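# Put the album out on the day you said

I bought the new Plarorus record in August, five months after I was first told I could.
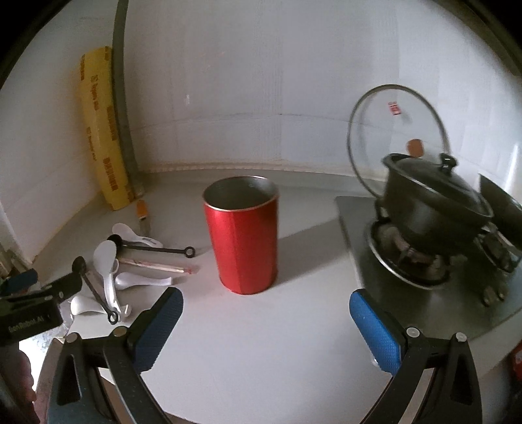
Silvana Cavalcanti thinks I am making too much of this. She wrote to me after I complained about it in my last piece, and her view is that a late album costs the listener nothing. The old records still play. If the band needed more time on the mixes, they should take it, and people like me should find something else to listen to while we wait.

I agree with her about the mixes. If a record isn't finished, it shouldn't come out. My complaint is with the habit of naming a day before anyone knows whether the work will be done by then. Plarorus named theirs from the stage at Asitz, in front of a crowd who had paid 80 euros each to be there, and by their own later account they had six songs recorded and no words for two of them. That was a guess, and it was presented as a plan.

It happens all the time now. A singer posts a date, the date gets shared, and for a few weeks it does the work that an advert used to do. Then it passes. Sometimes there is a short apology and sometimes a single comes out to fill the gap. The single is usually fine. It also tends to be the best thing on the album, so by the time the rest arrives you have already worn out the song you would most have liked to hear fresh.

Caputo did this with his second record. Three singles came out before it, then the title track with a video, then a live version of the title track. When the album was finally released there were ten songs on it and I knew four of them by heart. I have played it straight through twice. His first, which came out with hardly any notice, I have played more than any other record I own.

People will say that the album doesn't matter much these days and that most listeners pick songs one at a time. That may be so. But if the album doesn't matter, I can't see why so much effort goes into announcing it. The artists plainly think it matters, or they wouldn't talk about it for a year.

There is a money side as well. Small shops order stock against a release date. Yurii Shevchuk runs the record counter at the back of a bookshop near me, and he had set aside space and cash for the Plarorus vinyl in March. He got neither back until the summer. He didn't make a fuss about it, but he ordered half as many copies the second time, and he sold out by lunch. Anyone who came in after work went home without one.

Fans lose out too, in small ways. Some had booked the day off. Some had paid in advance for the signed edition, numbered up to 1531 for a reason the band has never explained, and had their money held for all that time. The label sent two emails, and the second one was mostly about T-shirts.

Compare Uvside, who have never announced a date in their lives. Their records turn up on a weekday morning with a two-line note. You could argue that they can afford to, having a loyal following already, but they did it with the first one as well, when hardly anyone knew the name. It sold slowly and then it sold steadily. I don't think every act could manage that, and a label with a big advance to earn back would not allow it. There is a middle way, though. Finish the record, send it to be pressed, and give the date once the boxes are on their way. Three weeks is plenty of warning.

As for the Plarorus album, it is good. The drums are better recorded than anything they have done, and the long song that closes the first side is worth the price. Silvana likes the second side more and says she would have waited another year for it. I would have waited too, if they had told me at the start that they didn't know how long it would be.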